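Slackline Care at Home: Tips From Our Garage

If your family has caught the slackline bug the way ours did, you already know how fast the gear piles up. We started with one line between the maples behind our place in Plendton, and by June we had three, plus a tangle of ratchets I was a little afraid to touch. These are the habits that have kept everything in decent shape for us.

Washing the webbing

Fill the tub with cool water and a small squirt of mild soap, then swish the line around by hand. Skip the bleach, and please skip the dryer too! I hang ours in loose loops over the porch rail, out of the sun, and leave it alone overnight. A 93-foot line holds more water than you'd think, so put down towels if you're doing this indoors.

Looking it over

Run the whole length slowly between your fingers with a good lamp on. You're feeling for stiff spots, fuzz and little nicks along the edges - the edges matter most. Anything with a cut in it gets retired. My old Nisach line became garden ties, and the tomatoes have been very happy with it.
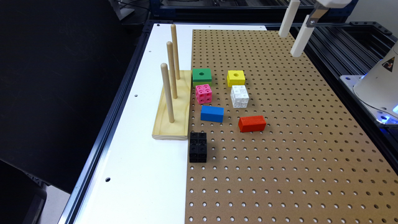
Ratchets and tree pads

Brush the grit out of the ratchet with an old toothbrush, then give the moving parts one drop of light oil and wipe off the extra (oil on the webbing is a mess to get out). For tree pads, carpet scraps work beautifully. Cut them 2 feet longer than the trunk is around, so they overlap and don't slip.

Putting it away

Roll the line flat, starting from the plain end, and tuck it in a cotton bag. I keep a card in each bag with the length and the month we bought it.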